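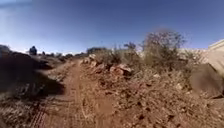
Radoslava Slanina blends smoked paprika rubs for Clivix in 25 kg batches. Her main concern is salt. "Coarse salt settles," she said. "Fill jars from one drum and the last 50 are saltier than the first 50."

Her answer is to match grain size. Salt, sugar and ground pepper are sieved to the same range before mixing, and the drum turns for three minutes. Longer runs break up the garlic flakes and leave dust on the jar wall.

Moisture is checked next. Brown sugar goes in last, after a night on trays. "If it clumps in your hand, it will clump in the jar," Slanina said.

The rub sold as Jarno has been reworked once, in April, when the cumin was cut and mustard powder added. She suggests one tablespoon per 500 g of pork shoulder, applied the evening before. For fish she uses half that and waits 25 minutes.

Asked about shelf life, she was brief. "The color goes first - then the smell. Keep it away from the stove."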